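28 Apr 2026

## Back pay at Fustberg: where things stand

Many of you have written in since the March issue asking what became of the packing staff at Fustberg, and I'm glad to say there is some real news at last - good news, mostly, though it comes with a few loose ends.

For anyone who missed it, seven long-serving workers at the Trundbridge site were let go when the night shift closed. They had been promised severance in their contracts, and then they were told the contracts had lapsed when Nautiyal bought the business. A couple of them had been there longer than the parking lot has been paved, and you can imagine how that went down in town.

The labor office has now sided with the workers on the main question. A change of owner doesn't wipe out years of service, and Nautiyal has agreed to pay in three installments, with the first one due next month. Some 300 people signed the letter of support that went around last winter, and if you were one of them, thank you so much! It was read out at the hearing from start to finish, signatures and all (well, not quite all the signatures).

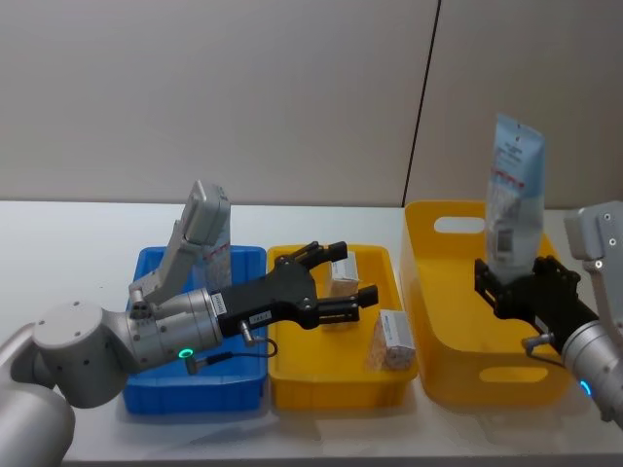 ### What is still open

Unused vacation days are the sticking point. Fustberg kept its time records in Planora, and when the new owners moved to a different system the older entries didn't come across cleanly, so the two sides have been working from totals that don't match. The workers have been asked to dig out any old pay stubs they may have kept in a drawer or a shoebox, and they have 10 days to send in copies. If you used to work there and you still have yours, please hang on to them for now, even the faded ones.

We also hear that the health plan question has been put off until the summer. I know that is hard for the families who are paying their own way in the meantime, and I wish I had more to tell you - the minute we get a date, it will go in the newsletter.

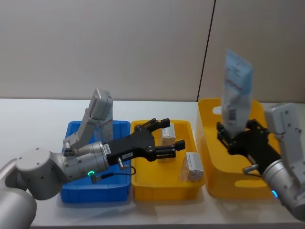

*Robot arms and plastic bins at a white tabletop.*

Our advice table at the library is open as usual for anyone with a question about final pay, and the coffee is free. Please bring your contract if you can find it.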